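Notes from the open day at Prodari, September 2021

Four of us went up in my car, three if you don't count Bello Bako, who slept the whole way. I'd been asked to come back with a recommendation on whether our small hotel group should put money aside for cleaning robots in next year's budget, and if so, for which jobs. I've written this for Emília Bartoš and anyone else who has to sign off on the numbers, but I'll admit I had a great time, so expect some of that to leak through.

Prodari has the ground floor of an old carpet warehouse. Half of it is workshop and the other half is set up as a row of hotel rooms without ceilings, so you can stand on a walkway and look down into them. I could have stayed on that walkway all day! Each room is furnished from hotel clearance sales, and the layouts are all a bit different, with narrow entries, odd corners, and furniture parked where guests tend to park it.

Our guide was Piyumi Majumder, who runs their trials. She used to be a housekeeping supervisor and it shows. Before we saw a single machine she asked each group to write down every task in a room turnaround and put a rough time against it. Fares Masri and I did ours together and argued about the bathroom for most of the coffee. His list had "floors" as one line. Mine had four lines for floors, and I still think I was right.

Then the machines. The first was the Egan, a floor unit about the height of a suitcase – it vacuums corridors and open floor, docks itself, and takes the service elevator if the elevator has been fitted for it. That "if" is a line in the budget. We'd need the work done at both of our larger sites, and neither elevator is new. Prodari doesn't do the fitting, so I've asked our own elevator contractor for a quote and will add it when it comes.

I really liked the Egan. It was quieter than I expected, it waited politely when people stood in front of it, and the dust bin comes out with one hand. Bello (awake by now) tried to confuse it with his jacket on the floor and it went around. The staff panel has three buttons and a light, and he had it running without instructions.

The second machine was the one everybody had come for, the Plorkix arm. It rides on a wheeled base and is meant to wipe surfaces: desks, headboards, sills, and the bits of wall that people touch. It wiped a desk beautifully. It did a flat headboard nicely too, slowly, with long overlapping strokes.

Piyumi was very open about what comes next on their list, and this was the part I found most useful. The hard surfaces are the small ones. A light switch sits proud of the wall, the rockers move when you push them, and a key card slot has an edge that will catch a cloth. Press too lightly and the marks stay, press too hard and you've switched the lights off or knocked the card. A person sorts all that out by feel.
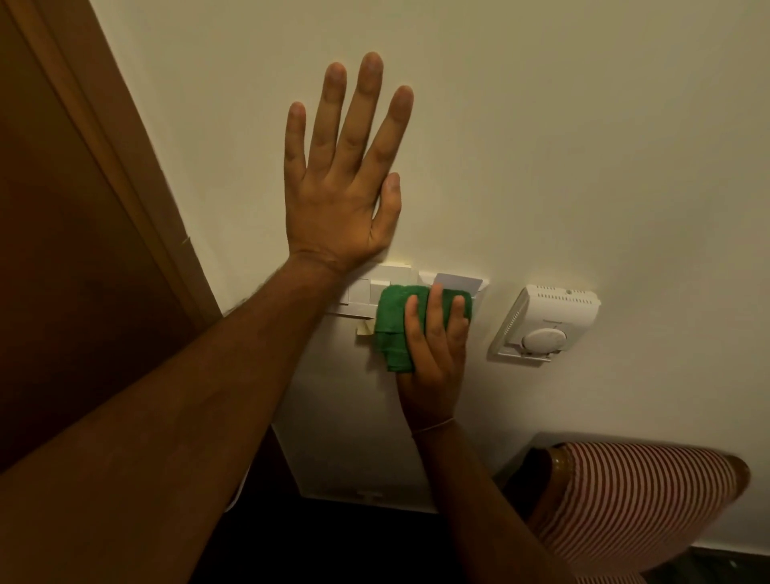

She had us try it ourselves with one arm behind our backs, and I was surprised how much I missed the other one. With two hands you steady yourself and let the cloth hand do the careful part. The Plorkix has a single arm, and a second one is an option that nearly doubles the price of the unit. Oisín Kinsella, who does our maintenance, asked whether the single arm could be told to skip the switches and leave them for staff. Yes, it can, and you mark those areas once per room type.

That changes the sums. If a person still has to go into every room for the switches, the thermostat, the door handles and the bathroom, then the arm saves the desk and the headboard, and those were the quickest lines on both our lists. Fares worked it out on the back of the floor plan and passed it around at lunch (very good soup, by the way).

We have 66 rooms across the group. For the arm to make sense at that size it would have to be shared between buildings, and nobody in our party wanted to be the one loading it into a van.

After lunch there was a session on costs with a woman from Imumine, the firm that handles leasing for Prodari. I'd been dreading it and it was excellent. She went through the things buyers leave out:

- spare batteries, and a place to charge them with a door that closes
- cloths and pads, which the machines go through faster than people do
- staff hours for mapping each floor, and again after any furniture change
- a service contract, priced per machine and per site
- storage, measured with the dock included

We had left out mapping and storage completely. Oisín went quiet and started measuring the linen closet in his head.

What I'd like to put forward:

**Egan floor unit.** Budget for 2 on a lease, one at each larger site, subject to the elevator quote. Trial in April, when corridors are quiet enough to fix problems and busy enough to find them.

**Plorkix arm.** No purchase next year. Ask Prodari to tell us when the switch and fittings work is ready to show, and go back to see it. I'll happily drive.

**Housekeeping.** No change to hours on the strength of either machine. I'd also like the supervisors to do Piyumi's list exercise with their own teams before the trial starts, so we have our own times to compare against.

Still open: who empties the Egan on the late shift, and whether the dock fits beside the ice machine. Oisín is checking the second one with a tape measure.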